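An afternoon at the Kendonari open day

Last May I finally used my free afternoon to visit the open day at Kendonari, the robotics workshop on the other side of the river. I have passed their building on the tram for two years, and always I wanted to know what they do inside. The entrance was free, but you had to register on their page, and they accepted 30 visitors per group. My group started at 2 p.m.

We were received by Marcus Tillman, who leads the household project. He speaks fast, and I did not catch every word of his introduction, but the main idea was clear to me. They teach a two-armed robot to do small jobs in ordinary rooms: a kitchen, a study, a place with a desk and some cupboards. Most of this teaching happens first in simulation, in a program they call Rivska. The real robot gets its turn later.

I must confess I was a little disappointed when I heard the word simulation. I had come to see metal and motors - my nephew had asked me for a video of a robot pouring tea. But the longer I stood by the operator's table, the more interesting it became. They had run 2,000 attempts of one single task during the week before, and Marcus showed us on a chart where most of them had failed. The most common problem was the approach. The arm came toward the cupboard from a bad angle and had to go back.

After this we could watch over the shoulder of Ansel Escobedo, a young engineer with a very calm voice. He moved the virtual robot through a room and explained his decisions at each step. A lady next to me asked if he gets dizzy. He said that in the first month he did, and now only after lunch.

The view from the robot is strange for a beginner. Everything leans. The countertop and the wall cabinet go down like a ski slope, and a piece of the robot's own white body is always in the way. I needed several minutes before I understood which arm I was looking at.
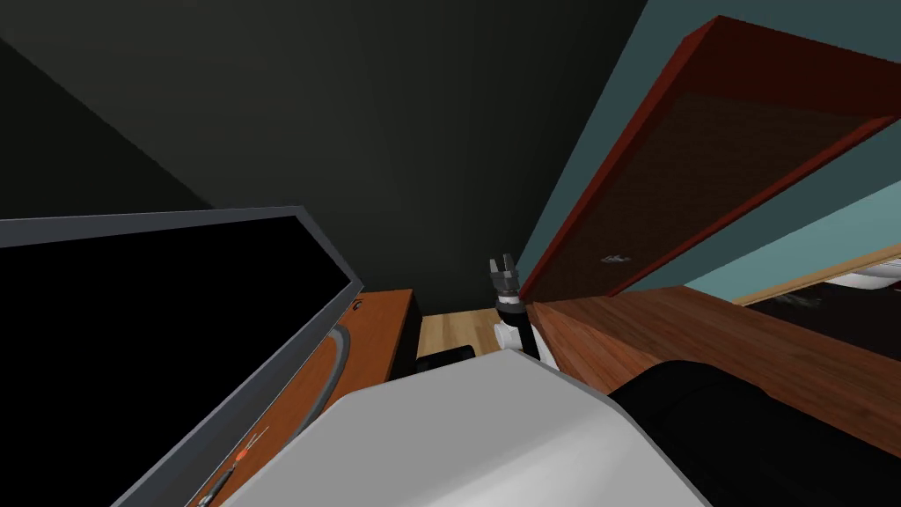
Why do they practice in simulation before they use the real robot? Mistakes there cost only computer time, and the same task can be repeated many times overnight without a person standing next to the machine.

At the end there was a short demonstration with the real one, in a practice kitchen behind a glass wall. It opened a drawer, waited, and closed it again. It took some 5 minutes, and people applauded anyway. I filmed it for my nephew, who wrote back: "no tea?"

There was also a table with brochures from Lindqvist, the company that supplies their motors, and coffee that I cannot recommend. I took tram 359 home and was in my kitchen before dark. I opened my own drawer a few times, slowly, and paid attention to what my wrist does. It turns much earlier than I thought.

The next open day will be in autumn, Marcus told us, and they want to let visitors try the controls. I have already written to ask for a place.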